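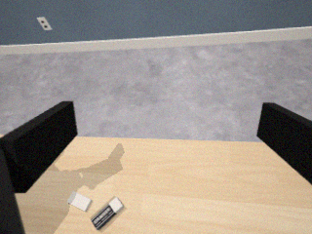

Session 4: Clearing the Desk, or Why Your Stuff Is Still There

15/10/2020
Handout prepared by the course tutor, Braltthorpe Evening Institute

Last session we did kitchens and lost half the room to an argument over bread machines. Desks should be calmer. Bring your reading (the Leitner chapter, at least the first half) and a pencil.

1. The flat surface problem

Any flat surface at waist height will fill up. Leitner calls this "drift" and spends 13 pages on it. The short version is that putting a thing down takes one decision and putting it away takes three: keep it or not, where it lives, and whether you can be bothered to walk there. Most of us stop at one.

2. Small items

An eraser and a little white block take up next to no room on a tabletop, so they get a free pass. So do stamps, keys and the allen wrench from a bookcase you gave away in August. Small items are the worst offenders in the Lastmont survey - people kept them over four times as long as large ones, mostly in a drawer they described as "temporary."

3. The Goltari method

Take everything off. Put back only what you used this week. The rest goes in a box with a lid, and the box goes somewhere annoying. Goltari recommends the attic. If you have no attic, a high shelf and a wobbly chair will do, though the Institute would like me to say a sturdy chair.

Known weakness: some students end up with 8 boxes and a very tidy desk.

4. Paper

Paper gets its own session. Please do not bring yours in again.

For next time

Clear one surface, no bigger than a card table. Write down what you moved and where it went. "The other table" will be marked as incomplete - see the note on last term's homework. The Leitner quiz has been put off a week, as the answer sheet is on my desk somewhere.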